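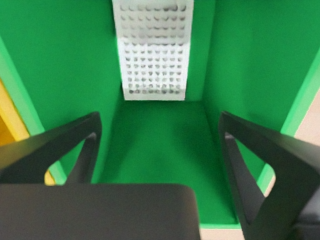 *Looking down into the green one.*

Do you throw things away? Great, you qualify!

I'm looking for people in Naledwood and Gundgate who'd be willing to keep a trash diary for me this fall. I study what households do with their garbage (yes, my mother has questions), and the piece I can never get from the weigh station is the part that happens in your kitchen, when you're standing there with a yogurt cup in one hand and a vague feeling of guilt. Do you rinse it? Do you put it in with the recycling and hope? Do you leave it on the counter till somebody else deals with it? I want to know all of it, and I promise I've done worse.

The project is called Ondia. It's small. I run it out of a second-floor office on Vilela Street, and this is our second round of diaries.

## What I'm asking you to do

Write down what you throw out, and where you put it, every day for four weeks. That's the heart of it. You'll get a paper booklet with a page for each day, and a pencil on a string because pens die in kitchens. Most people last time spent five or ten minutes on it in the evening, and a few got really into it and wrote me whole paragraphs about pizza boxes. Please be one of those people if it's in you! I read every word.

Once a week there's a phone call with me, usually fifteen minutes, where I ask about anything in the booklet that puzzled you. At the end there's one longer talk, an hour or so, in person. I can come to you or you can come to the office. There's coffee at the office, and it's decent now that we've replaced the machine.

You don't have to sort better than you usually do. Please don't! If you sort like an angel for four weeks and then go back to tossing batteries in with the banana peels, I've learned nothing except that you're polite.

## Who I'm looking for

- Anyone 18 or over who lives in Naledwood or Gundgate and expects to stay put through December
- Renters, owners, roommates, people living in a relative's basement, all welcome
- People who take out the trash in their home at least some of the time
- People who can write in English or Spanish (or who'd like to leave me voice messages in place of writing, that works too)

I'd especially love to hear from people in apartment buildings. There are 1,559 apartments in Gundgate, and in the first round I got a grand total of four people from them, which made that chapter of my report very short. Shift workers too, please. If you're taking your bags down at three in the morning, your experience of a shared trash room is going to be different from mine, and I'd like it in the study.

You do not need to care about recycling. If you think the whole thing is a racket, come and tell me so. The most useful diary I got last time came from somebody who wrote "regular trash" on nearly every line and then explained, in the margins, exactly why.

## The color question

One thing I'll be asking everyone about is color. Naledwood and Gundgate changed over to color-coded sorting at different times, and a lot of people who moved from one to the other are carrying around the old rules in their heads. I still do it myself. I grew up in a town where green meant glass, and I will probably go to my grave with my hand drifting toward green every time I finish a jar of pickles.
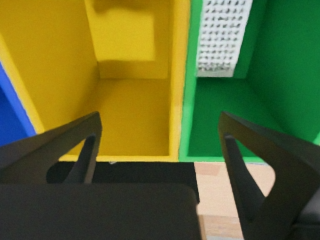
So there's a short activity at the first visit where I hand you a stack of cards with everyday items on them (a greasy paper plate, a broken mug, a dead houseplant in its pot) and you tell me which color you'd go for. There's no score. I just write down what you say and how long you wait before you say it. If you're color-blind, please sign up and let me know, as I've got a version of the cards that works with labels, and I'd like to hear how you manage at home. Neither town seems to have thought very hard about that.

## Money

You get $160 for the full four weeks. Half comes when you hand in the second week's pages, and the other half after the final talk. If you have to drop out partway, you keep whatever you've been paid so far, and there are no hard feelings. Last round one household had a baby in week three and still mailed me the booklet, but I don't expect that of anybody.

Payment is by check or grocery card, your pick. One payment per household, so you'll have to work that out among yourselves.

## Privacy, or: is she going to go through my trash?

No. I won't open your bags or lift your lids, and I won't ask you for pictures. All I see is what you write down or tell me. Your name and address stay in a locked drawer, separate from the booklets, and in anything I publish you'll be something like "a two-person household in Gundgate." You can cross out anything you like before handing the pages over. You can also skip entries that are nobody's business, and I won't ask about gaps.

I won't pass anything on to your landlord or to the city. A few people worried about fines last time, so I want to be clear on that point.

## How to sign up

Drop by the Ondia office on Vilela Street, weekday afternoons, or pick up one of the yellow cards at the Naledwood library and mail it in. The card asks for your first name, a phone number, what kind of building you live in, and the best time to call. I had 247 cards come back for the first round and couldn't take everybody, so if you missed out then, try again, and write "second try" in the corner so I can bump you up the pile.

I'll start calling people back next week. If you're not picked I'll let you know either way, even if it's only a quick message.

Questions are fine too, including "is this really a job?" It is, mine anyway, and for four weeks it can be a little bit yours.

Posted 30 July 2019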